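The Hat Is Back, Again

Every few years somebody announces the return of the felt hat, and I have now been asked to write the story four times. The first time I believed it. I bought a gray one with a narrow brim, wore it to two weddings and a funeral, and put it on top of the wardrobe, where it still is.

The latest round started in August, when the trade show at Witska put hats on its main floor for the first time in years and called the whole thing a revival. The press pack said that 811 new styles had been entered for the season. I have no reason to doubt the number, but I did walk the floor, and a style, it seems, can mean the same hat with a different ribbon. One maker had entered a single shape in every color of its dye book. Each was a style.

What would a real comeback look like? You would expect to see hats on the street. I live near a train station in Stembridge, a city of sensible coats, and between eight and nine in the morning I see knit caps, hoods, ball caps, the odd bike helmet and a lot of wet hair. Felt hats turn up on older men who never stopped wearing them and on younger men carrying instruments. In the evening there are a few more, mostly going to dinner.

The sellers have an answer to this. They say the new customer buys for weekends, for travel, for photographs. I am sure that's true. But a thing you put on to have your picture taken is a costume, and costumes have always sold well enough without anyone calling it a revival.

The old story goes that men gave up hats because of one bareheaded politician, or because of the car, whose roof got too low. I have read both in books that should know better. Hat sales were sliding well before either could have done much. Central heating probably mattered. So did cheaper haircuts, and shampoo, and the end of the kind of office where there was a row of hooks by the door and a person whose job was to notice if yours was empty. People stopped needing hats in the slow, dull way that people stop needing most things, and that makes a poor story, so we got the politician.

I went to see Venter, which has been making felt bodies in the same brick building longer than anybody working there can remember. It is a good place to lose your cynicism. The steam gets in your clothes and the floor shakes when the old forming machine runs. A rabbit felt body starts out as something like a very large, very weak paper bag, and gets shrunk and rubbed and shrunk again until it will hold a crease. The woman running the blocking bench pulled one down over the wood, tied it off with cord, and had it looking like a hat before I had found a clean page in my notebook.

Business is better than it was, they told me. They also told me that the company once had 273 people on its books and now has 40, and that a good part of what it ships goes to costume shops, marching bands and one religious order. I asked if the revival had reached them. There was some polite looking at the floor. The fashion orders are nice when they come, the foreman said, but they come late, they are small, and they want a color you have never made before.

Metico is the other end of the trade. It sells only online, it has no factory, and its fedora costs under $100. The site talks about heritage a great deal. I ordered one, and it arrived folded inside a box meant for something flatter. The label said wool, which is fine. Wool felt is a perfectly decent material if you accept that it will sag in the rain and shrink if you leave it by the heater. What bothered me was the card inside, which told me I was now the owner of a hat for life. I gave it one damp weekend and the brim had begun to wave like a potato chip.

To be fair to Metico, I sent it back and the refund came without any argument.

Price is where the revival talk gets slippery. A good fur felt hat costs as much as a good pair of shoes, and it should, given the hours in it. The cheap ones cost as much as a bad pair of shoes. There used to be a large middle, sold in department stores by someone who measured your head and told you the truth about your ears. That middle is gone, and I can't find anyone who plans to bring it back. Without it you have a luxury and a novelty, and neither is a habit.

And care is a habit too. Most people who buy a felt hat today have never been shown how to keep one. They grab it by the pinch at the front, which cracks it. They set it down on its brim, and the brim goes flat. They leave it in the back window of the car. A hat wants to be picked up by the brim, with both hands if you can spare them, brushed in one direction - the direction doesn't matter much as long as you stick with it - and rested on its crown. If it gets soaked, turn the sweatband out and let it dry slowly, well away from the stove. Our grandparents knew this without thinking about it. The repair shops know it as well, the few that are left, and they see the results of everyone else's not knowing.

One of those shops, two streets from my own, has a waiting list. The owner cleans, steams and reblocks hats for people who found one in a closet after somebody died. He thinks that is the real trade now, and that the trade shows have missed it. People bring in a hat that belonged to a father or an aunt, they want it to fit, and then they wear it. Not every day. He doesn't ask.

I would like the revival to be true. I like the things. I like the smell of the workroom at Venter and the small thump a stiff brim makes on a table. But I have the notes from the last three comebacks in a drawer, and with the names changed I could have filed any of them this month.

The gray one is coming down from the wardrobe this week to be brushed. The wedding is in the spring, and I have been told there will be photographs.

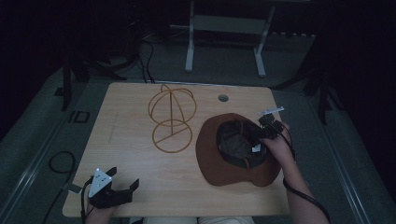 STEMBRIDGE REVIEW | Style & Trades Desk

The desk covers clothing, craft and small manufacturing. Readers who own a felt hat older than they are can write in about it, care of the desk. Letters may be shortened.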